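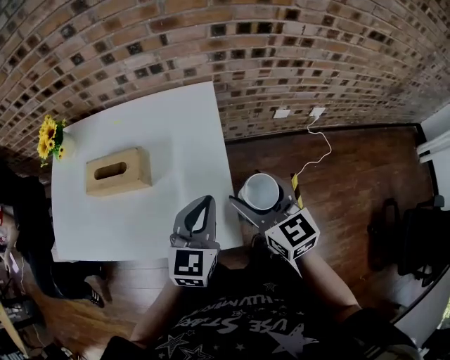 Sunflowers, a tissue box and a white mug, with the brick wall behind.

In Praise of the Nearly Bare Table

Posted in Rooms and Habits
By Yolanda Huaranga

I want to make a case for the small square white table with hardly anything on it. A vase of sunflowers in the far corner, a tissue box in light wood, and then a whole lot of white. I love this kind of table. I have loved it for years and I keep getting into arguments about it, so I may as well set the whole thing down in one place.

The argument usually starts with my friend Tarek Bouazza, who thinks a table should look used. His own table in Trarnum has mail on it, two chargers, a bowl of keys, a bowl of coins, and a book he has been reading since May. He says a clear table makes him feel like he's waiting for a dentist. I understand this! A clear table in a plain white room can feel exactly like that, and I've sat at a few.

But put the same table in front of a brick wall and everything changes. Brick does so much work. I mean real red-brown brick with some darker ones set back into the wall, so the surface has a pattern and catches the light unevenly. You could look at a wall like that through an entire phone call. With that much going on behind it, the table can afford to be quiet, and if you pile it with stuff you end up with two busy things fighting each other. Add a dark brown hardwood floor with long planks and you've got all the color and texture a room needs before you have bought a single cushion.

Now the flowers. People put them in the middle of the table, and I think they're wrong. In the middle, flowers are a wall between you and whoever you're talking to, and they have to be moved every time somebody wants to open a laptop or set down a plate. In the corner they get to stay put. Sunflowers especially! They're big, loud, friendly flowers and they lean wherever they please, so let them lean off over the side a bit. A small white vase is plenty. On a white table it almost disappears and you get the yellow and the green and not much else.

The tissue box is where I lose people. Mahmoud Chraibi, who has much better taste than I do in almost everything, told me over lunch on Friday that no tissue box belongs on a table where people might eat. I say a plain wooden one, a long rectangle with an oval opening in the top, is one of the nicest cheap objects you can own. It hides a cardboard box covered in printed clouds. It warms up a white surface. And it's useful all day long, for spills, for glasses, for the sneezing half of the year. I'd take one over a decorative tray any time - a tray just sits there asking for more things to be put on it.

Then the mug. I'm firmly for white ceramic mugs, all the same if you can manage it. I gave away most of my odd ones when I moved to Briem, the conference mugs and the ones with jokes on them, and I haven't missed any. A white mug goes with whatever is on the table and you never get tired of it. My only rule is that it doesn't live there. It comes, it gets drunk from, it goes back to the kitchen. Tarek calls this fussy.

I'll give him one point. Keeping a table clear is easier if the room has somewhere else for things to go, and plenty of rooms don't. My first place in Jakness was a single room and the table was the desk, the ironing board and the pantry. I wouldn't lecture anybody living like that. What I'd say is to pick one corner, the far one, and keep only a vase there. It helped me more than any shelf I ever put up.

And look down once in a while too. A white cable running down from the outlet and across a dark floor will catch your eye every time you walk in, however lovely the table is. I have one of my own at home and I've been meaning to clip it to the baseboard since winter. A black office chair I can live with happily, as long as it's comfortable. I've tried the pretty wooden kind for a full day of work and my back had opinions.

So, two things on the table, and a mug while you're drinking from it. Try it for a week, and if you hate it Tarek has a bowl of coins he can lend you.

Filed under: tables, flowers, small rooms
Next post: Moataz Ghoneim on why he painted his hallway green twice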